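How do I stop window glare on a glossy desk without keeping the blinds shut all day?
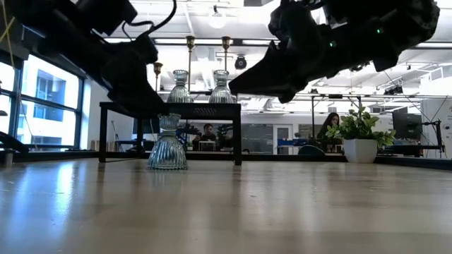 I moved my desk into the front room in June and I have been fighting the light ever since. The windows are on the left as I sit and I get sun from 8 in the morning until lunch. The top is a light wood-grain one with a glossy finish, and the daylight comes off it in pale streaks that run toward the far edge. I get the same thing on my own face during video calls, as if someone is holding a flashlight under my chin. White ceiling, white walls, so there is nothing in the room to soak any of it up.

What I have tried so far:

Turning the desk. I can only go 10 inches either way before I hit the radiator, and it made no difference I could see.

A desk pad. Mine is a Karkex, dark gray felt. It fixed the part right in front of the keyboard but the rest of the top still shines, and I don't want to buy two more and tile them.

Blinds down. This works, but then I need the lamp on at noon and the room feels like a basement.

I rent, so I can't drill into the window frames. The desk is mine and I can do what I like to it. My budget is 160 dollars, less if possible. Has anyone dulled a glossy top without ruining it? Or is it better to deal with the windows?

— frontroomdesk

6 replies hidden, 3 shown

marlowe_finishes
Member, Finishing and Repair

It depends what the top is made of, and you didn't say. Look at the underside and at the edges. If the grain on the face doesn't carry over the edge, or the edge is a separate strip, you probably have a laminate or a printed surface under a clear coat. If the grain lines run through, it may be solid wood or a thick veneer.

Solid wood with a varnish or polyurethane finish is the easy case. Wash it with warm water and a drop of dish soap, let it dry overnight, then rub it down with a gray abrasive pad. Go with the grain, full length strokes, light pressure. Don't scrub in circles. Wipe off the dust and look at it from your chair with the sun on it. You may be happy right there. The trouble with stopping at that point is that the places where your arms rest will polish back up over a few months, so I would put on 2 thin coats of a clear matte finish. I have used Toreck water-based matte on a kitchen table and it was fine. Stir the can, don't shake it, and stir again halfway through, or the flatting agent settles and you get shiny patches.

Laminate is another matter. You can scuff it, but the scuffing goes into the wear layer and you can't undo it. Clear coats don't hold well on it either. If that's what you have, leave the surface alone and cover it.

Whatever you do, test on the underside or at a back corner first. Veneer can be very thin, and once you are through it there is no good repair.

As for the windows, you can do both. Matte won't take away the brightness. It spreads the reflection out so you lose the hard streaks, and the top will still look pale when the sun is on it.

hallway_plants
Member

just put a tablecloth on it

ostrander77
Member, Renting

I'd start with the windows, and I'd start cheap. I rent too and have the same problem with the light coming from the side.

Static cling film goes on with water and a squeegee and leaves nothing behind when you peel it off. Get the frosted or "diffusing" kind. The mirrored kind makes the room dark, and some leases don't allow it because it shows from the street. Check whether your windows are double glazed before you buy, too. Certain films heat the glass up and the maker will usually say on the box which ones are not for sealed units. I used a roll from Llanos, trimmed it with a utility knife, and did only the lower half of each window. The sun still comes in over the top and hits the ceiling, and the desk gets soft light.

If you don't like film, a sheer curtain on a tension rod does nearly the same job. No drilling. Measure inside the frame and not the glass. Hivetti has long ones, but mine slid down twice until I put a bit of rubber shelf liner behind the ends.

For calls, try sitting so the window is a little in front of you and not straight to the side. I know you said you only have 10 inches, but turning the monitor and chair without moving the desk at all got me most of the way. And put something dark and flat on the part of the desk between you and the camera when you are on a call. I use a big piece of black mat board, then lean it against the wall when I'm done.

I would leave sanding for last. Film comes off, sanding doesn't.

Reply from frontroomdesk

Checked the edges and there is a separate strip all the way along, so I'm leaving the abrasive pad in the drawer. Ordered the frosted film for the lower halves. The windows are double glazed and the roll says it's OK for those. If the streaks are still bad at the back of the desk I'll look for one big pad in place of the small one. Does anyone know if felt comes wider than 48 inches, or would I need to buy it off the bolt?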